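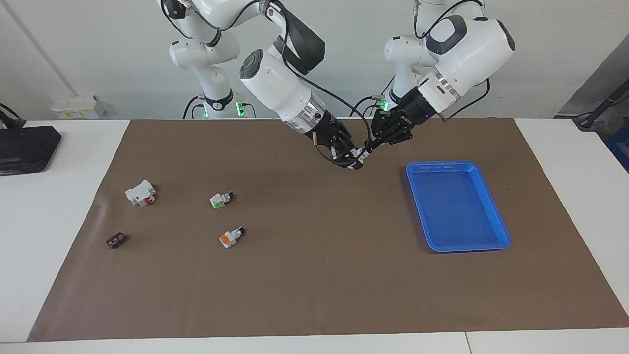 Bilton, 08/12/2024

Call for participants: help us try out the Madik two-arm sorting kit

We're Wastwood, a small outfit in Bilton, and for a good while now we've been putting together a kit called the Madik. It's a pair of robot arms with a gripper on each, a mat, a tray and the software to get them picking up small electrical parts and putting them where you'd like them. The idea is that a repair shop or a parts counter could set it up on an ordinary table without having to hire an engineer. We think we're getting close, but we've been looking at it for so long that we badly need some fresh eyes (and, to be fair, some fresh hands).

So we're looking for 18 people to come and spend a day with it in July. You don't need any background in robotics. In fact we'd love to hear from people who have never touched one of these before and feel a bit wary of the whole business, as well as from electricians, stores staff, hobby repairers and anybody else who has spent an afternoon sorting through a box of mixed bits and wished they were doing something else!

You'll begin by reading our setup guide, which is still a draft, and telling us where it loses you. After that you'll teach the arms a simple job, such as moving breakers and other little components off the mat and into the tray, and then have a go at a trickier one where a part has to be handed across from one gripper to the other.
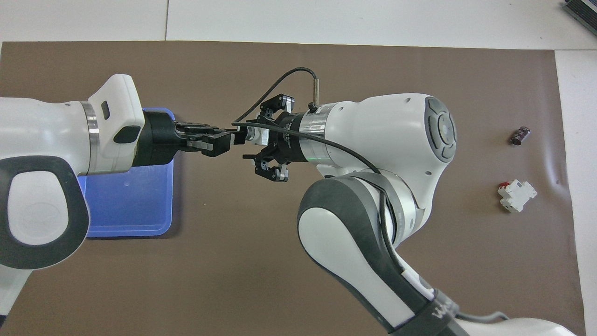 The handover is the bit we argue over most in the office, and it's where your comments will be worth the most to us. If you find yourself muttering at the screen, please mutter loudly enough for us to write it down.

Sessions are held at our workshop on Molefe Street, which is step-free, with parking at the back. Lunch is on us, and each participant receives $66 towards travel along with 12 months' free use of the software if you ever decide to buy a kit. You must be 18 or over. If you'd like to bring your own small parts, please do, as long as they're clean and not connected to anything.

To put your name down, write to Katalin Virág at the workshop with a few lines on what you do and which days in July would suit. Oratile Mofokeng looks after the sessions themselves and is happy to talk through access needs or any worries before you commit.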